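Projects > Shared Workshop > Builds

Plenton workshop members start on cup-handling arm

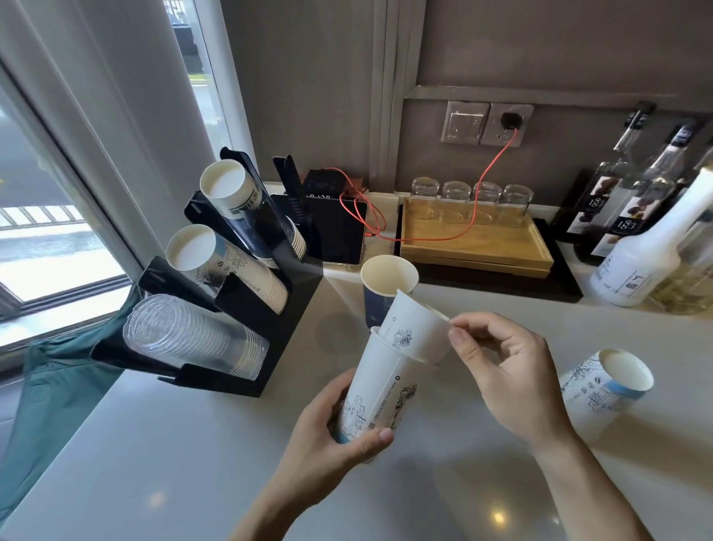 Stavros Manolakis is recording the cup work by hand before any of it goes to the arm. Separating nested paper cups is the first task — the rims bind, and a two-finger grip tends to lift 2 at once. He wants 800 recorded pulls by May, of which 100 will be held back for testing. The arm, named Litero, has 2 joints still to be wired. Code will be posted on the workshop server.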